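The Trouble With One Big Room

Every few years somebody rediscovers the large open room and sells it back to us as a cure. Knock the walls out, paint it white, add a mezzanine, and people will wander over to each other's desks and have ideas. I have worked in three such rooms and mostly had headaches.

So I went to Zatdale in January prepared to be unimpressed. The converted hall has 34 desks and a manager, Telma Olivares, who used the word "porous" twice before I had my coat off. She is proudest of the corners, which she calls "settling spots." A settling spot, as far as I could tell, is a small table near a window.

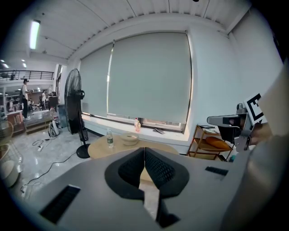 I'll give her the round table. Round tables are hard to claim, and a light wood top makes a corner feel less like a waiting room. Roller blinds are a dull choice but a sound one, and gray ones don't shout. I'm less sold on the rest. A standing fan is what you buy when the ventilation budget ran out, and an orange cushion on a shelving cart isn't doing a thing for anyone's back. As for cables on the floor, every open plan ends up with them. The brochure said "flexible power." I say put in some floor outlets.

Olivares told me a settling spot costs $251 to furnish, against $156 for a plain desk corner. I asked what the extra money buys. "Calm," she said. I'd want a receipt.

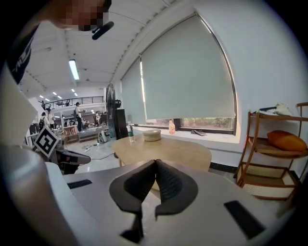
Sound is where these places usually fall apart. Hard white surfaces throw every conversation back at you, and a balcony gives it one more place to bounce. Sofia Neves rented a desk here for 40 weeks and wore earplugs for most of them. She liked the light and the high ceiling. She now works from her kitchen, at a square table, with the door shut.

Olivares says acoustic panels are on order from Kenier. She didn't have a delivery date.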